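Support > Tilholm wall shelf > Set-up guide
Reading time: 6 min

We use cookies to remember your language. Accept | Settings

4. Fixing the rail to the wall

1. Hold the rail at the wished height and mark the first hole with a pencil. Leave at least 20 cm free above it.

2. Put the spirit level on the rail and mark the other holes.

3. Drill 6 mm holes and push in the plugs until they are flat with the wall.

CAUTION: Before drilling, check the wall for cables and water pipes.

4. Drive in all screws by hand, but do not tighten them fully yet.

Note: For plasterboard you need other plugs. They are not in the box. Ask for part 107.

5. Check the level one more time, then tighten the screws from the middle to the ends. 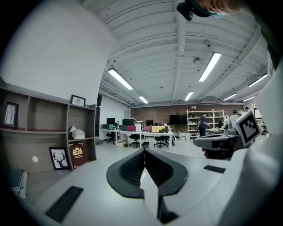
6. Hang the shelf on the rail and press down until both hooks are seated.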